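Otora: questions I keep getting

Last updated in June. I've put the newest ones near the top.

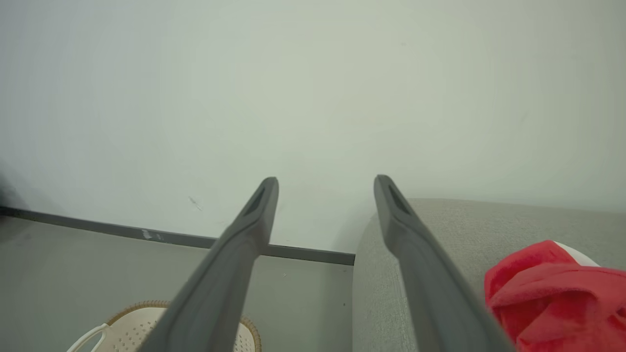
The wrist camera's view in the sofa-and-basket task, fingers open.

What is Otora, in one sentence?

It's a method for teaching a two-fingered gripper to tidy cloth using mostly the wrist camera, and it works by having the policy guess how its own view will change before it commits to a move. Sorry, that was a long sentence.

Why only a wrist camera? Wouldn't one on the ceiling help?

It would help a bit, yes! We tried it early on. The trouble is that every flat in Flederville we tested in had a different ceiling, different lamps and a different place to screw things in, and I got very tired of ladders. The wrist view travels with the arm, so what the policy learns in one living room carries over to the next far better than I'd hoped. You do lose sight of the wider room, and that hurts when something is behind the arm.

How much data did you use?

500 demonstrations for the main model, all done by hand with the teaching handles. Of those, the sofa-and-basket task got the biggest share, as it was the one we kept breaking.

Do the fingers being in view all the time confuse it?

I get this one a lot. We did run a version with the fingers masked out, expecting it to do better, and it did worse. My best guess (and it is a guess) is that the fingertips work as a sort of ruler: the policy can compare the gap between them with whatever is behind. If you want to repeat the test, the mask script is in the Esau folder.

What's Esau, then?

Esau is the older baseline. It copies the demonstrations directly, with no guessing ahead. I left it in the release so people have something to compare with, and also because it trains in an afternoon, so it's a nice way to check your set-up before you start on Otora.

And Yu?

Yu is the bit that decides when to stop and look again. It's tiny – 2 layers – and you can switch it off in the settings. With Yu off, the arm is quicker but misses more grasps on soft things. I leave it on.

Does it cope with plain walls and floors?

Less well than I'd like. When most of the view is a blank wall, there isn't much to tell the policy how far it has moved, and the guesses drift. Skirting boards and furniture edges seem to help. We've added a warning that comes up when the view has too little detail, and you should take it seriously.

How often does it fail?

In our last round, putting a crumpled garment into a basket failed in 15 runs, and over half of those were the same mistake: the fingers closed on a fold too shallow to hold. Baskets with handles are another sore point. If the handle sticks out towards the arm, the policy sometimes treats it as the rim.

Can I run it on my own arm?

Probably, if your gripper has two fingers and you can mount a camera close behind them. Run the calibration 5 times and keep the middle result. Don't skip it, even if the first one looks fine!

Will there be a version for three fingers?

Not from me, not this year. I'd love to see someone try it, though, so do write in if you do.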